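Accueil Équipe Projets Offres Contact
Rechercher sur le site OK

On cherche quelqu'un pour la planification de mouvement (CDI, démarrage en janvier)

Salut ! Moi c'est Rebecca Fontana, je m'occupe du logiciel de manipulation chez Nakell, et j'ai enfin le feu vert pour recruter. Je préfère écrire l'annonce moi-même, vous me pardonnerez le style.

Côté code, on a deux gros morceaux. Irska, notre planificateur (C++ surtout, avec des bouts de Python que j'aimerais voir maigrir), et Wultora, l'outil de relecture des essais, celui qu'on ouvre dès qu'un bras fait quelque chose de bizarre. Le poste est à 80 % sur Irska. Vous travailleriez avec moi et avec Emmanuel Simiyu, qui tient toute la perception et qui répond aux questions plus vite que la doc – la doc, parlons-en, elle a besoin d'amour elle aussi.

Ce qui vous attend les premiers mois :
– reprendre la coordination des deux bras, aujourd'hui gérée par une machine à états de presque 40 états (oui, je sais)
– brancher l'estimation de force des doigts dans la boucle de saisie
– faire descendre le temps de replanification, qui est à 515 ms dans les mauvais cas
– écrire des tests, des vrais, qui tournent sans que je sois devant l'écran

En ce moment on est à fond sur le service de boissons. Ça a l'air tout bête, un verre sous un robinet, mais entre la vaisselle transparente et le chrome qui renvoie des reflets partout, la perception en bave, et le planificateur hérite de poses qui sautent d'une image à l'autre. Si ce genre de problème vous donne envie d'ouvrir un terminal, on va bien s'entendre !

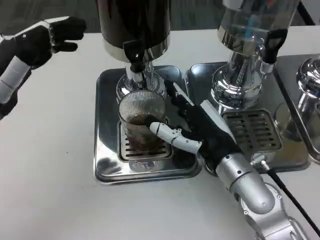

La main droite tient le verre sous le bec du distributeur de gauche.

Il vous faut du C++ solide, une bonne intuition de la cinématique et au moins 3 ans de pratique sur du matériel réel, thèse comprise. Le français n'est pas obligatoire, l'équipe passe à l'anglais sans râler. 32 jours de congés, télétravail possible quand vous n'avez pas besoin des bras.

Pour postuler, envoyez-moi un CV et un bout de code dont vous êtes content (ou pas content, mais alors dites-moi pourquoi). Premier appel avec moi, puis un mardi sur place avec toute l'équipe.

Contact : Rebecca Fontana, Nakell | © Nakell, tous droits réservés | Haut de page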